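Plado 중고 PC 나눔 교실 자주 묻는 질문

처음 오시는 분들이 메일로 많이 물어보시는 내용을 모았어요. 여기에 없는 질문도 언제든 환영합니다!

컴퓨터를 한 번도 열어 본 적이 없는데 참가해도 되나요?
그럼요! 오히려 그런 분들이 오시면 저희가 더 신이 납니다. 나사 돌리는 방향부터 같이 시작하고, 진도를 맞추라고 재촉하는 사람도 없어요. 지난 기수의 Mohsin Gilani 님은 첫 시간에 드라이버를 처음 잡아 보셨는데, 지금은 동네 어르신들 컴퓨터를 봐 드리고 계세요.

한 반은 몇 명인가요?
여섯 명입니다. 두 명이 한 조가 되어 본체 한 대를 맡아요. 친구나 가족과 같은 조가 되고 싶으시면 신청서 비고란에 이름을 적어 주세요.

무엇을 가져가야 하나요?
편한 옷이면 충분합니다. 공구와 정전기 방지 손목띠는 교실에 있어요. 소매가 넓은 옷이나 긴 목걸이는 피해 주시고, 돋보기안경을 쓰시는 분은 꼭 챙겨 오세요. 메인보드에 인쇄된 글씨가 정말 작거든요.

집에 있는 고장 난 컴퓨터를 가져가도 되나요?
데스크톱이라면 대환영이에요! 다만 중요한 자료는 미리 백업해 주세요. 노트북과 일체형은 분해 방법이 기종마다 너무 달라서 아직 받지 못하고 있습니다.

수업에서는 어떤 걸 배우나요?
첫 시간에는 전원을 끄고 케이블을 뽑은 다음 먼지를 털고 부품 이름을 익힙니다. 둘째 시간에는 메모리와 저장장치를 교체해 보고요. 오래된 하드디스크를 SSD로 바꾸고 다시 켰을 때의 그 속도 차이, 직접 느껴 보시면 깜짝 놀라실 거예요.

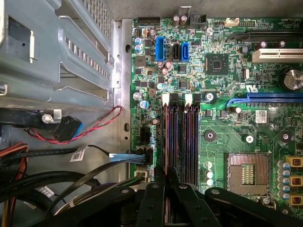 그다음에는 운영체제를 설치합니다. 오래된 기종에는 가벼운 리눅스를 주로 쓰는데, 인터넷 검색이나 문서 작성 정도는 시원시원하게 돌아가요. 설치가 끝날 때까지 기다리면서 차 마시고 수다 떠는 시간도 저는 참 좋아합니다.

SATA 케이블은 아무 포트에나 꽂아도 되나요?
포트마다 지원 속도가 다른 보드도 있으니 설명서를 먼저 보는 게 좋아요. 색깔의 의미는 제조사마다 다르니 색만 믿지는 마시고요. 설명서가 없으면 보드에 적힌 모델명으로 검색해 보세요.

고친 컴퓨터는 어디로 가나요?
본인 것은 당연히 가져가시고, 기증받은 본체는 Flarnalora 공부방과 Maltthorpe 도서관으로 보냅니다. 받는 곳을 미리 정해 두고 고치니까 손이 절로 빨라지더라고요!

참가비가 있나요?
수업은 무료이고, 소모품비로 3520원만 받습니다. 써멀 구리스와 먼지 제거용 스프레이, 나사를 사는 데 씁니다. 교체용 SSD나 메모리가 필요하시면 따로 준비해 주세요. 어떤 규격을 사야 할지 모르겠으면 사기 전에 물어보시고요.

아이와 함께 가도 되나요?
초등학교 4학년부터 보호자와 함께 참가할 수 있어요. 작은 나사를 찾아내는 눈은 아이들이 훨씬 좋습니다.

다음 기수는 언제 시작하나요?
7월에 시작하고, 수업은 저녁 7시부터 두 시간 동안 합니다. 신청은 Kakakhel 회관 안내 데스크나 메일로 받아요. 메일은 Rafia Talpur가 하나하나 읽고 답장드립니다. 본체 모델명이나 증상을 함께 적어 주시면 필요한 부품을 미리 찾아볼 수 있어요.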